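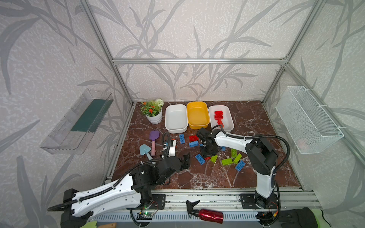
Wemenine Project: Progress Report, Safe Working Practice
Period ending Aug 25, 2026
Prepared by Hanna Zakharchenko

Work completed

The written rules for the two-arm brick sorting cell are in their second draft. Vitalii Kovalchuk checked them against the site rules at Stasiv and sent back eight changes, all accepted. The main ones:

Hands stay behind the front rail while either arm has power.
Speed is capped at 50 percent during setup and teaching.
Each arm has its own keep-out zone over the shared part of the table. Only one arm may enter the overlap at a time.
Cables and ties are checked at the start of every shift and signed for.

We logged 377 runs under the draft rules. The target in the grant is 500.

Open items

The rule on loose items near the rail is still too vague. Spray bottles and gloves need a set place, and the draft does not name one. Operators also asked for a clearer restart procedure after a protective stop.

Spending is within the amount agreed with Roladen. No change to the budget is requested.

Next period

Finish the remaining runs, settle the two open rules and send the third draft to Beletti for outside review.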